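Fukarov Finger Pad Kit for Hand-Held Grippers: My Long Overdue Review

Posted by Brenda Rudd, 1/27/24

I have been looking after the hand-held grippers at our little shop since November, and if you had told me then how much of my week would go to rubber I would have laughed! But pads are what wear out. The jaws keep closing just fine, the body shrugs off a knock, and all the while the pads go shiny and small parts start to slide.

So I ordered the Fukarov kit, which comes with 16 pads, a bottle of primer, a tube of glue and a plastic scraper. I also bought a bag of the Drilero pads to compare, and I'll get to those.

First, getting the old pads off. The scraper is lovely. It has a rounded corner that gets right under the lip, and on my first finger the old pad came away in one piece. (The second took a good deal of muttering.) Wipe the finger down, brush on the primer, and then please be patient with it. The leaflet says 11 minutes and I rushed mine the first time, and had to do the whole job over.

Lining up the two sides is where this kit earns its price. Each pad has a little notch at the base, so left and right end up at the same height. The Drilero ones have no notch, and I had one side sitting a hair low for days before I figured out why my parts kept twisting as the jaws closed. They do cost less, and the rubber itself feels just as grippy to me.

My one real grumble is the glue. The tube dries out at the tip after a single use, and I've taken to keeping a pin in the cap. I'd also have liked spare screws in the box, as the ones on my older gripper were already chewed up.

After a pad change I like to close the jaws slowly over something small and look straight down between the fingers, and then I do 100 open-and-close cycles before I trust it with anything that matters. It's a bit dull, but put the radio on and it goes by fast.
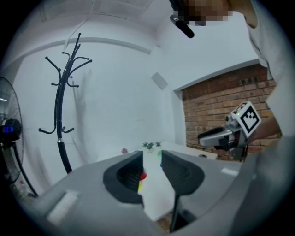 Valentina Olivares: We use the same kit and I'd add one thing, check the pads again the next morning. Ours had crept a little overnight on one finger, and a dab more primer at the bottom edge fixed it. Do you do both fingers at once, or only the worn one?

Brenda Rudd: Both, always! I tried changing just one and the new side grabbed so much harder than the old that everything came up crooked. Thank you for the morning tip, I'm adding it to my list.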